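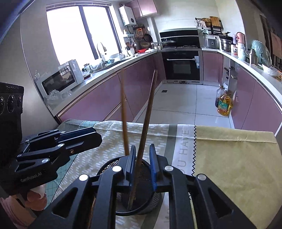

Keeping a pair of grippers going
13/03/2024

The technician who looks after the hand-held grippers at Cultico did bicycle repair before this, and still keeps the same roll of hex keys. The work is mostly small, she says: bolts, finger pads, lenses, batteries. She has been responsible for the pairs used on the Paisan project since it moved into home kitchens in February.

Each pair goes out as a left and a right, and they stay together. "If one side has a fault, both come back to the bench," she says. "People want to swap a single gripper from another pair and carry on. Then the calibration belongs to a pair that doesn't exist anymore, and we find out a week later."

Her routine starts with the fingers. She closes them slowly with nothing between them and looks at the gap against a bright window. After that she picks up something thin. A wooden chopstick is her usual choice, lifted out of a utensil holder and put back.

"A cup will hide a bad finger. You can pick up a cup with almost anything," she says. "A chopstick touches the pad along one short line, so if the pad has a flat spot or it has twisted a little, the stick swings when you lift. You want it to stay at whatever angle you grabbed it."

The blue rubber pads are the part she replaces most. Cooking oil is what ruins them. She wipes them with dish soap and water and lets them dry in the air, and she has asked operators to stop using alcohol, which in her experience leaves the surface slick after a while. A pad is rated for 4000 closings on her sheet. She changes it at that number even if it looks fine.

The linkages take longer. Both arms have to move the same distance from the center, and a joint that has worked loose shows up as one finger arriving early. She checks the bolts by hand first, then with a torque driver. "Tight is easy. Too tight is where I lose time," she says. "The arm still moves, but it's stiff, and the operator's wrist makes up for it. You can feel it by the end of a shift."

She puts a paint mark across a bolt head after setting it only on the bench units. On the ones that go out she found the marks rubbed off too quickly to be any use.

Cameras get a dry cloth and nothing else. Steam from a rice cooker or a wok is the common complaint in kitchens, and she tells people to wait for the lens to clear by itself. The mount is checked for play by pushing it sideways with a thumb. If it gives at all, the pair is recalibrated, which takes her 66 minutes with the board they keep at the Avindale shop.

Asked about spares, she lists what is in the bag for a home visit: 2 sets of pads, 2 charged batteries, the hex keys, a cloth, soap in a small bottle. Linkage parts stay at the shop. She tried carrying them in the beginning and ended up rebuilding an arm on somebody's dining table, where a washer went under the refrigerator.

The log is on paper. Levport, which handles the scheduling, would like it on a tablet, and she has agreed to try that with the next group of kitchens. For now each pair has a card with the pad count, the last calibration and a line for remarks. The last remark on the card she had with her read "left side stiff when closing, backed off center bolt, ok."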